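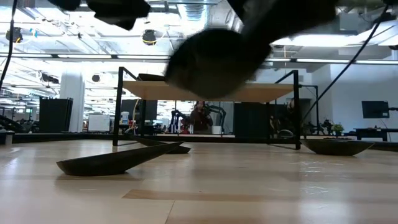 Does the finger set have to come off every time I clean the cell, or only when I change the pads? Corey Stubbs sent us this question in April, and after him we received it from several other owners. The answer is in the care part of this page: for the normal cleaning it stays on.

Prikero Two-Arm Bench Cell
Home / Cells / Bench cells / Setup and care

Item no. 1341-B
Delivery from the Lerngate warehouse
Price: 1,341 (finger set not included)

Overview

The Prikero is a bench cell with two arms that share one table. The table has a light wooden top in a black frame, and each arm is fixed on its own side so that both can reach the middle. A raised shelf for bowls, lids and other small parts can be ordered together with the cell or added later. We sell it mostly to teams who practice handling of household things, and who change the layout of the table many times in one day.

Setting up

Please plan one full afternoon and two persons. The frame must stand level before the arms are mounted. Turn the feet until a spirit level shows the same in both directions, then tighten the 16 frame bolts, first by hand and then with the torque key. Do not tighten one corner fully while the others are still open. The frame will twist a little, and you will search a long time for the error.

Mount the left arm first. Lead its cable along the frame and leave a free loop at the shoulder, large enough that the arm can make its widest turn without pulling. Do the same with the right arm. Connect the power as the last thing.

When both arms are on, run the homing program from the Ellery control software. It takes 112 seconds. Nobody should lean on the table in this time, and the table top should be clear.

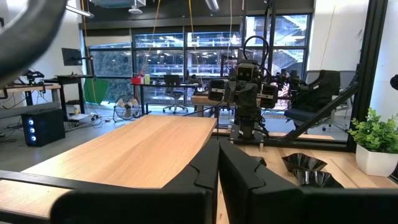
After the homing, close each gripper slowly and look at the gap between the fingers. It should be even from top to bottom. If it is wider on one end, loosen the two screws on the finger base, press the fingers together with your hand and tighten again. Repeat the homing after this, also when the correction was very small.

Daily care

Wipe the fingers with a dry cloth at the end of the day. Dust on the pads is the most usual cause when smooth lids and bowls begin to slide. If the cloth is not enough, use a little water with mild soap, and never alcohol, as it makes the pads hard.

Wipe the wooden top too. Put a thin coat of table oil on it two times a year and let it dry over the weekend, so Friday is a good day for this work.

Check the cables by eye before the first run. A cable that has moved onto the table will sooner or later be caught by an arm.
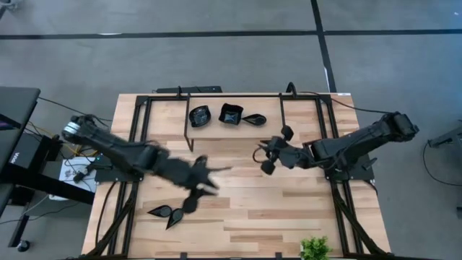
Two-arm cell with wooden top and raised shelf.

Changing the pads

The Griter pads last over 238 working hours in normal use. Change all pads of one gripper together. For this job the finger set comes off: switch off the power, support the wrist with one hand, open the ring at the wrist and pull the set straight out. The old pads can be pushed out from behind. Press the new ones in until you feel them sit, and then run the homing again.

Spare parts

Griter pads, set for one gripper
Finger base screws
Cable clips for the frame
Raised shelf with two posts
Table oil, small can

For questions about setup or repair please write to Tane Ngata at the Lerngate service desk. Add the item number and, if you can, the last log from Ellery.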